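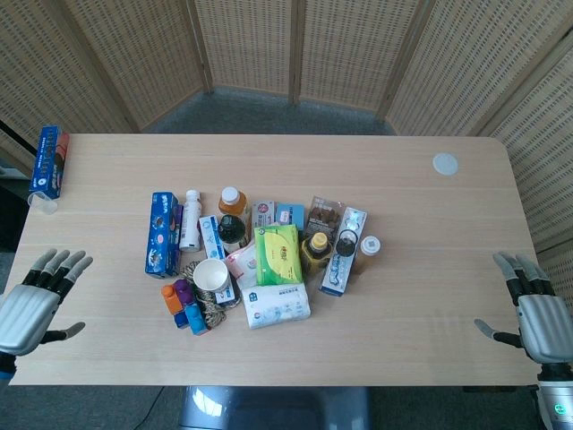
How to set up the sliders in Prarnmont Hockey 4 without wasting a weekend

Every year the forums fill up with slider sets that promise "true simulation" hockey, and every year I try a few and wonder if the people posting them have played a full season. Most haven't. They play three games, win one 2-1 and call it realistic. So treat what follows with the same suspicion. It's the method I use, and you can check the results yourself.

What you need

A fresh exhibition save, the default rosters and a notepad. Don't do any of this in franchise mode. Injuries and line fatigue carry over there and you'll end up blaming the sliders for a tired second pair.

Step 1: Put everything back to default

Yes, everything, including the colour-coded difficulty presets. The "Pro" preset quietly changes goalie reaction time as well as the AI's passing, and the menu doesn't mention it. If you've loaded somebody's set before, back out to the title screen after the reset or the old numbers can stick.

Step 2: Let the computer play itself

Set the periods to 4 minutes and run CPU against CPU with the same two teams. I use Tilia and Britmont, two middling clubs with no superstar to skew the scoring. Write down shots, goals, hits and penalties. One game tells you nothing. I ran 24 before I touched a slider, and the first handful looked nothing like the rest.

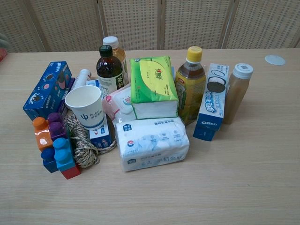 Step 3: Fix the hitting first

Out of the box, hitting is ridiculous. My test batch came to 238 hits for Tilia alone, in short periods, with maybe a dozen calls against them. Drop CPU aggression in small moves and replay the batch after each one. Leave Hitting Power alone for now. Cletus Zamora's popular set cuts both at once, and I still can't tell which of the two is doing the work.

Step 4: Then the goalies

The usual advice is to crank goalie skill to the top. I'm not convinced. It stops the cheap wrist shots, but the one-timer across the crease still goes in nearly every time, so you get fewer goals and they're all the same goal. Try raising cross-crease reaction by itself and see if the scoring spreads out.

Step 5: Play it yourself

Now pick up the controller. If you're winning every faceoff, lower your own side before you boost the CPU's.

A word on the patch

The January update was supposed to fix penalty frequency. Nasrin Najafi has posted before and after numbers in the slider thread that say it did. My own games say otherwise - I still see whole periods without a whistle. Save your settings to a second slot before you update, as the last patch wiped mine.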